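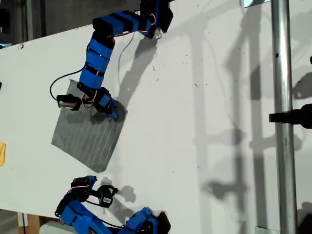 Photo: Zinhle Le Roux

Folding a small grey cloth into a strip

Filed under: cloths, tables
Dec 17, 2024

I have been meaning to write up the strip fold since April, when I changed how the cloth drawer is laid out. The drawer is shallow and divided lengthways, so a cloth folded into quarters sits too high and catches on the runner above. A long narrow strip goes in on its side and stays put.

The cloth is grey with fine parallel white lines. The lines matter more than the colour. They give you a reference for the fold, and any error shows up at once as an angle between the lines on the top layer and the lines underneath. On a plain cloth the same error is there but you only find it when the ends don't meet.

Method, starting with the cloth flat on a hard table:

Smooth it from the centre outwards with the side of the hand. Do not pull the corners. Pulling stretches the weave on the diagonal and the square stops being square.

It does not have to be lined up with the table. I used to turn every cloth until its edges were parallel with mine, and stopped when I noticed it made no difference to the result. Fold to the cloth's own edges.

Bring one side over to meet the opposite side, holding both corners at once. Press along the fold. Repeat in the same direction for a narrower strip. Turning the cloth between folds gives you a small square, and for that drawer you don't want one.

Check the ends. A neat end shows its layers lying together with the edges level. A bunched end usually means the second fold was made before the first was pressed.

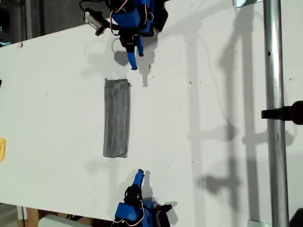
Grey cloth, folded lengthways. Top end slightly bunched, bottom end neat.

I would pass that one for the drawer. The creases along the length are cosmetic and the slight fraying is at the edge only. Nomvula Molefe, who read a draft of this, trims frayed edges with scissors before folding. I leave them alone unless a thread is long enough to catch.

A note on surfaces. White tabletops show every speck, so wipe first or the cloth will pick up the dust. I have tried folding on a padded ironing board and the bottom layer shifts each time.

Still to do: the same fold on the thicker Skallow cloths, which spring open at the second fold. I have 12 of them and no method yet.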